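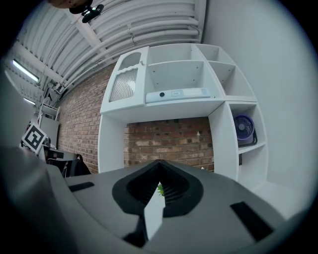 Wrist view, gripper 2, facing the white shelving unit.

flangate_mk: Marker pose drifts 8 mm after 400 cycles. Finger screws torqued, pads look fine. Recalibrate?

T. Rautiainen: Check the finger seat first. If the white finger rocks in the V, calibration only hides it.

stutwood: Disagree. Ours was the marker. It was propped at an angle like yours and crept. Fix it flat to a plate.

T. Rautiainen: Creep shows as a step, drift is wear. Log it every 30 cycles and plot.

flangate_mk: Finger does rock slightly. Shimmed it. Next check at 1000.

stutwood: I would still fix the marker.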